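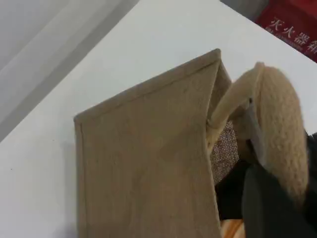
Gripper closed on the tote handle.

Forum index › Software › Perception and planning › Bag handling
Reply · Watch · Print

Grasp planner ignores soft handles

krajci_port | October 22, 2025
We run the Stasus planner against depth from one wrist camera. Rigid objects are fine. On the jute tote it keeps proposing grasps on the hem, and the handle only gets picked if I mask the panel by hand. Over 807 logged attempts the handle was ranked first in 77. Collision margin is 5 mm. Log attached to my ticket in the Krajčí tracker.

vpartanen
Your margin is inflating the handle loop until it closes up, so the planner sees no gap for a finger. Things to change, in this order:

1. Drop the margin to 2 mm for anything the segmenter labels as fabric. Black fingers against soft striped or ribbed surfaces also bleed in the depth map, so mask the gripper from its own kinematics, never from colour.
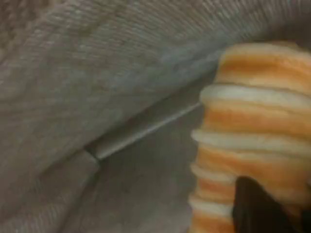 2. Score grasps on local curvature before you score on width. A padded handle is the only thing on a bag with steady curvature.

3. Replan after contact. The handle will have moved.

ximena_c
I disagree with step 2. Curvature scoring falls apart once the bag is folded, as the gusset edge looks much the same to it. We tried that at Drutville and went back to a learned mask. Step 1 is right – most of the gain is there.

krajci_port
Margin changed, curvature left alone for now. Start state for the next batch is bag folded flat, handle lying across it, roll to the right with clear table between them.

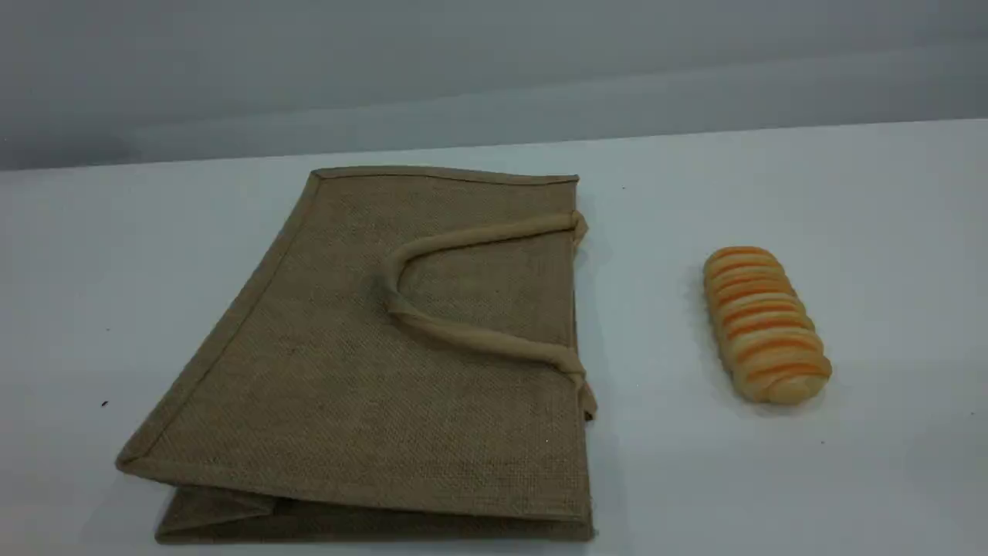 Does the 2 mm margin need a slower approach speed?
Only inside the last 13 mm, where the depth noise is larger than the margin.

vpartanen
Fair point on folded bags. Gate the curvature term on the height of the segment above the table, then.

Comments

dual_arm_dan: Does Algate read the margin per label, or is it global?

Vilja Partanen: Per label since the December release. The global value is still the fallback.

Ximena Cabral: Check that the label survives the replan. Ours was dropped and the fallback came back without a warning.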